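Two Tanks of Gas and a Wagon Nobody Asked For

I'll admit I had low hopes when the keys to the new Kouris wagon landed in my hand. Wagons are a tough sell these days, and the last Kouris I drove (a rental, in July, with a wheezy air conditioner) left me cold in every way but the one I wanted.
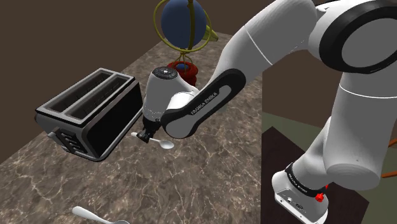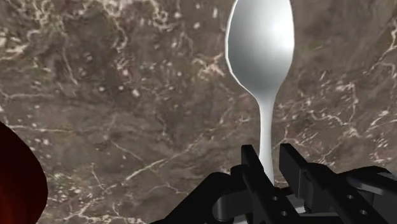
So I gave it a real workout: 800 miles, starting in Rirncombe and heading up over the hills to Tusia and back again, with the cargo area stuffed to the roof. And you know what? I loved it! The four-cylinder engine doesn't have much to say for itself below 3,000 rpm, but it settles down beautifully at 70 mph, and the seats are the best I've sat in for ages. My back didn't complain once.

At 3,686 pounds it's no lightweight, and you feel that in tight corners. The steering is a bit numb, too. I could also do without the touch screen, which buries the seat heaters two menus deep (who wants to go digging with gloves on?). The Zidley, its closest rival, still gives you a plain old knob.

But the Zidley rides like a hay cart, and I'd be in the Kouris for any trip longer than a grocery run. Get the cloth seats, skip the sunroof, and ask the dealer for the bigger wheels only if your roads are smoother than mine.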